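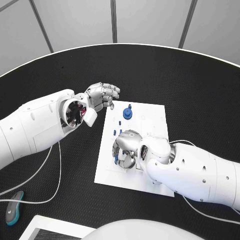

4. Where bench workers put small parts

4.1 Setting and material

The observations in this section come from two repair benches, one at MacAulay and one at Endov. Both firms mend small household goods: clocks, lamps, sewing machines and hand mixers. The work is done sitting down, by one person, and most jobs mean taking an item to pieces and putting it back together again on the same surface. Neither firm had a written rule on how parts should be laid out in between. Workers at MacAulay were given shallow tins. Workers at Endov had been using whatever was on the shelf until August, when a set of flat boards was bought from Pokidard.

We recorded 217 jobs. A job was counted from the removal of the first fastener to the return of the last one. Jobs that were passed to a second worker were left out, as were jobs in which the item was found to be beyond repair before it was opened. Brian Khaemba made the bench notes at MacAulay and Aldana Insaurralde made them at Endov. Each then read the other's notes and marked any entry that was unclear. Those entries were settled by going back to the worker concerned, usually on the same afternoon.

4.2 Three ways of laying out

The notes were sorted by the kind of layout the worker had used. We had expected rows to be the most common, as they are in the training booklets of both firms. In practice three kinds turned up often enough to be worth a name.

In a row layout, parts are set down in the order they come off. The row may bend or double back when space runs out, but the worker can still say which end is the start. In a place layout, parts are put down roughly where they sat in the item, so that a screw from the top left corner goes to the top left of the board. In a side layout, parts are gathered loosely towards one side, and the rest of the surface is kept free for the hands or for the item itself. There is no order within the gathered side, though workers often said that they knew where each thing was.

Figure 4 gives an idea of how uneven a spread of small parts can be. The parts are blue and the board is white, and most of them lie over its left half. The board also sits at a slight angle on the tabletop, a point we return to in 4.4.

Side layouts were not treated as careless work. Kenneth Paterson, who has worked at the MacAulay bench longer than anyone else there, used one for nearly every job we saw him do. Asked why, he said that a row was "a queue, and you have to keep to it", and that he would sooner look for a part than count along to it. Less experienced workers tended to use rows for the first few jobs of the day and then drift to one of the other two.

4.3 Searching and misplacing

We noted a search whenever the worker's hand stopped over the parts, or moved to one part and then to another before picking up. This is a coarse measure. It misses searches made with the eyes alone, and it will count a pause for thought as a search if the hand happens to be in the wrong place.

With that in mind, the clearest pattern had to do with colour and ground. Dark screws in a dark tin were searched for more often than the same screws on a pale board, whichever layout was used. Workers at Endov remarked on this in the first days after the boards arrived, and two of them stopped using their desk lamps for simple jobs. The layout itself mattered less than we had thought. Place layouts did well for items with a flat back plate, such as clocks, and badly for items that had to be turned over part way through, when the worker had to flip the whole arrangement in the mind. A few workers dealt with this by turning the board round.

Parts that left the surface altogether were a separate matter. Tins with a raised rim lost fewer. Flat boards lost more, mainly washers and springs, and mainly when the board was moved while still loaded. Dexter Sebastian suggested a thin strip of felt along the near edge, and this was tried on one board only, so we cannot say whether it helps.

4.4 Board size and angle

The widest boards were 600 mm across. Workers with shorter reach did not use the far corners, and some pushed the board to one side so that its near corner was in front of them. Very few boards were kept square to the bench. Right-handed workers mostly turned the board a little anticlockwise, left-handed workers the other way – though Angus Baird, who is left-handed, kept his square throughout and said he had been taught to.

The angle seems to come from the forearm. A board turned slightly can be reached along its length without lifting the elbow. None of the workers described it in these terms, and several were surprised to hear that they did it at all. The Gosov bench guide, which both firms keep a copy of, shows every board square to the edge of the table.

We did not ask anyone to change the angle of their board, and we have no timings for square against turned boards. The question of whether a bench mat should have a marked position for the board is left to section 5.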